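Research archive > Working papers > Market microstructure > Section 4

4. Retracement levels and the timing of limit orders
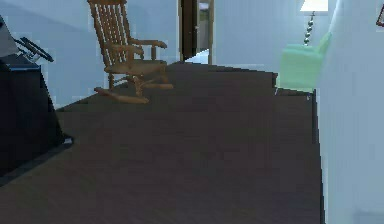 The second question is whether limit orders gather near the retracement levels that chart users draw, and whether such gathering has any effect on the price path once a level is reached. Following Sutanto and Dalisay, we treat a level as touched when the mid-price comes within 2 pips of it, and as crossed when an hourly bar closes on the far side. Touches that occur while the previous touch is still open are merged with it.

The order data come from the Gritent matching venue and cover the sterling and euro pairs against the dollar. Quotes were stamped to the millisecond and then grouped into one-minute bins. Swings were identified with the Murngate filter, which requires a move of at least 100 pips between a local low and the next local high, or the reverse. Smaller swings were dropped. After this step the sample holds 406 swings, of which six were removed owing to gaps in the quote record, leaving 400 for the tests below.

For each swing we draw the 38.2%, 50.0% and 61.8% levels and a matched set of placebo levels. The placebo levels are placed at random between the swing low and the swing high, subject to the rule that none lies within five pips of a true level or of a round number. The last condition matters in this setting. Round numbers attract orders for reasons unrelated to chart methods, and earlier work that did not control for them tended to report larger effects.

Figure 4. Resting limit-order volume by distance from the nearest level, true and placebo, all swings pooled.

Resting volume is higher near the true levels than near the placebo levels, but the difference is small and is confined to the 50.0% and 61.8% lines. At 38.2% we cannot reject equality. The excess volume appears mainly in the hours when London and New York are both open and is weak before 7 a.m. London time. It is also one-sided: in rising swings the extra orders are bids, as would be expected if traders look to buy on a pullback.

The effect on price is harder to establish. The share of touches followed by a reversal is slightly greater at true levels, yet the gap closes when recent volatility is added to the regression. We therefore read the result as evidence on where orders are placed and make no claim that the levels forecast direction. Dalisay reaches a similar view with the Kindville data, though his swing rule differs from ours and the two samples overlap only in part.

Standard errors are clustered by swing. Using the Garcia correction for repeated touches widens the intervals a little and leaves the sign of every coefficient unchanged. Results for hourly and four-hourly bars are set out in Section 5.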